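Domingate (software)

Domingate is a control and planning program for pairs of robot arms that work over one table. It was first written by Sigrún Juhl as a set of scripts for sharing a small workspace between two arms, and was later rewritten as a single program together with Vilhjálmur Ragnarsson. Domingate does not drive the motors itself. It receives goals from a task program, decides which arm may enter which part of the table, and sends timed joint positions to the drivers of the arms.

The name is used both for the whole package and for its central part, the gate, which gives and takes back the permission to enter a zone. In older documents the gate is called the "doorkeeper".

Background

When two arms stand side by side on the same rail, a large part of the table can be reached by both. The simplest way to avoid a collision is to let only one arm move at a time. This is safe but slow, and it makes some tasks impossible, for example passing an object from one gripper to the other. The opposite way is to plan the motion of both arms together as if they were one machine with twice as many joints. Such plans are often good, but the calculation takes long and must be done again each time an object is found in a different place.

Domingate takes a middle way. Each arm is planned alone, and the plans are then compared in time. If they come too near each other, one of them is delayed or is sent back to the planner with a new forbidden zone.

Structure

The package has four parts. Tidby is the perception part and reads the cameras. Tangate is the motion planner. The gate stands between the planner and the drivers. Tripathi is a recording and replay tool, used mostly for finding errors after a run.

Tidby keeps a list of objects on the table. Each entry has a class (such as phone, stand or cup), a position, an angle and a value for how certain the program is. Dark flat objects of the same shape are a known difficulty. Two phones which lie close together can be read as one wide object, and an arm which passes over them can hide one of them for a short time. For this reason Tidby does not delete an entry when the object is no longer seen. It marks the entry as "covered" and keeps it until a camera has a free view of that place again.

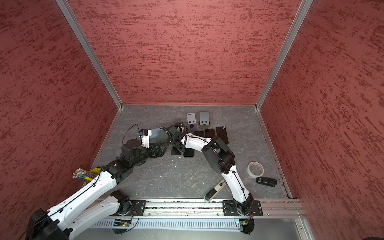 What happens when both arms ask for the same zone at the same moment?

The gate gives the zone to the arm whose plan will leave it earlier. If the two times are equal, the zone goes to the arm that waited longest in the present run. The other arm is not stopped at once; it may continue along its path as far as the border of the zone and waits there. A task program can change this order by giving a priority to one arm, but this is not recommended for long runs, as the arm with low priority may then wait without end.

Planning

Tangate divides the space above the table into 2,696 cells. Every plan is stored as a list of cells, together with the time when the arm enters and leaves each of them. The comparison of two plans is therefore a comparison of two lists and needs little calculation. The cell method is coarse. An arm may be refused a cell although there would be enough room in reality, and users with crowded tables sometimes complain that the program is too careful.

Cables are included in the model of the arm as thick, soft bodies. Earlier versions modelled only the rigid links, and a looped cable at the wrist could touch a standing object when the wrist turned. In the present version the thickness of these bodies can be set for each link separately.

If no plan is found, Tangate tries again with a different approach angle for the gripper. After 27 attempts it returns an error, and the task program must choose another object or another arm.

Handover and close work

A special mode exists for tasks in which the grippers must come close together. In this mode the cells near the meeting point are opened for both arms, and the speed of both is limited. The gate then checks the measured joint positions instead of the planned ones, 240 times per second. When the distance falls under the set limit, both arms hold their position. They do not go back on their own, because a gripper may be holding something that the other one is also touching.
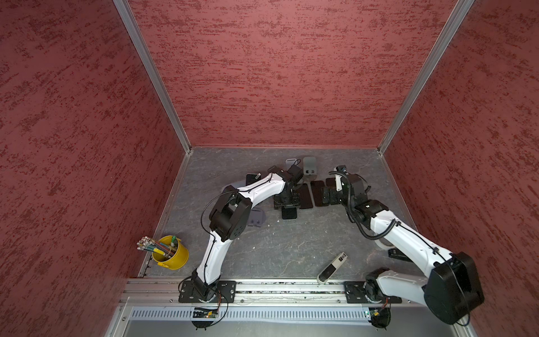
Two arms working near each other over a group of smartphones, with grey phone stands on the table.

Recording and replay

Tripathi stores the joint positions, the object list and all decisions of the gate with a common time stamp. A run can be played again without the arms, at normal speed or step by step. It is also possible to change one setting and to see from which moment the decisions would have been different. The test collection delivered with the package contains 1,192 recorded runs, and a new version is released only after all of them were replayed. Most of the runs concern sorting and placing of small objects.

Limitations

Domingate supports two arms only. A third arm can be entered in the settings file, but the gate will ignore it. The table is assumed to be flat and fixed. Soft objects are treated as rigid, and transparent objects must be entered by hand. The position of the arm bases has to be measured again when a base plate was moved along the rail, and the program gives no warning if this step is forgotten.

See also

Motion planning
Collision detection
Workspace sharing
Hand-eye calibration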